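Notes for the staff session, Clavetti building services, January
Speaker: Gifty Appiah

Start with the job itself. Room rounds at Ciststead used to take two people a full morning: plants, floors, sills, doors. The robot now does the light handling, and one person supervises it from the desk.

Say early on that 19 people work on this contract and all 19 are still on it. Four have changed roles. Vlasta Charvát went from the morning crew to scheduling and had 8 hours of training. She asked for more – mention that.

Leave the next four up for a minute each. The rooms are simulated. We try each task there before it goes on the rota.
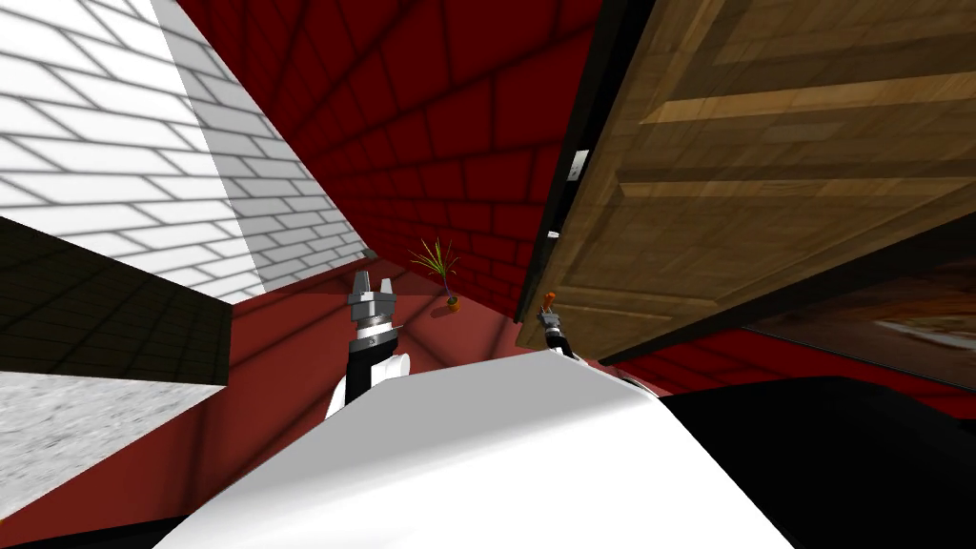
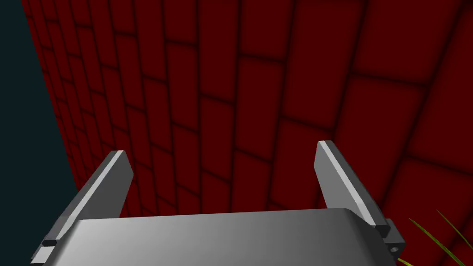
Open gripper, red brick wall behind it.

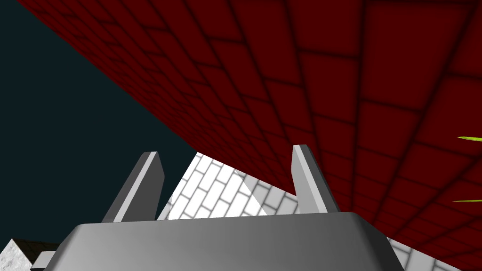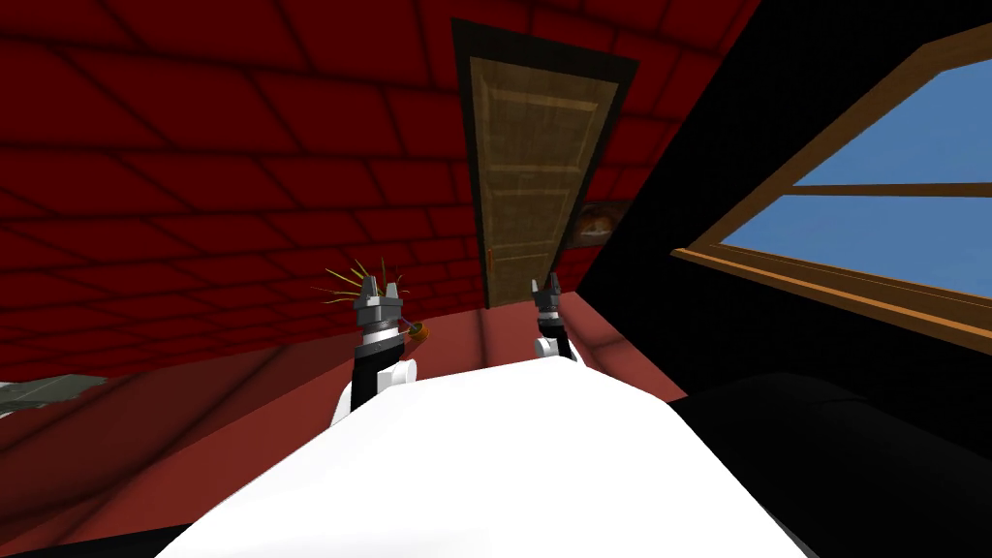
Who decides when the robot stops?
The person on shift does. Any operator can halt a job without calling a supervisor, and the lost time does not count against the crew.

Next, the part people complain about. Watching a screen for 60 minutes is tiring in a different way from mopping. Fuseini Laryea's crew now swaps at the hour and likes it better. Rin Sakai wants the same on nights.

Pay: operators moved up one grade. Cleaners did not, and Tyson Penner will take questions on that. Don't answer for him.

Finish with the sign-up sheet for the February training. It's by the door, second table.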